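Shop Practice 104 - Unit 3: Solvents and Parts Cleaning

Read this before Monday's lab. It covers choosing a cleaner and using it on metal parts. Brake work is in the next unit.

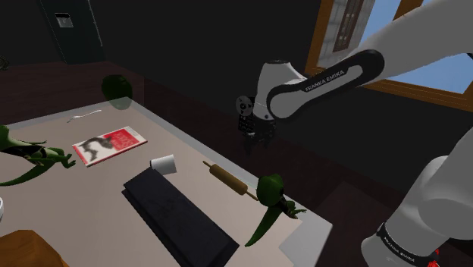 Notes by Naomi Mwaipopo
Revised by Brian Koech, September

Types of cleaner

Water-based cleaners lift oil with detergent. They work slowly and need a rinse, and bare steel has to be dried right away or it will rust. Solvent cleaners dissolve the oil and then evaporate. Mineral spirits evaporate slowly and suit a parts washer. Acetone evaporates fast and is used for a final wipe.

Flash point

The flash point is the lowest temperature at which a liquid gives off enough vapor to catch fire when a flame or spark is present. A low number means a higher fire risk. Acetone will flash well below room temperature. Look up the figure in section 9 of the safety data sheet - the front label often leaves it out.
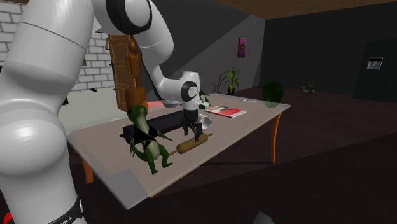

Vapor from most solvents is heavier than air and collects in floor pits and low corners, so a fan placed high on a wall does little for it.

Effect on materials

Acetone attacks many plastics and most paint. Natural rubber swells in mineral spirits. Test on a hidden spot and wait three minutes before going on.

Rags

Used rags go in the lidded metal can, never in the trash. Empty it at the end of each shift.

For lab

Bring safety glasses and nitrile gloves. Work in groups of two. Written answers to the Grismont worksheet go to Mercy Lyimo by 3 p.m.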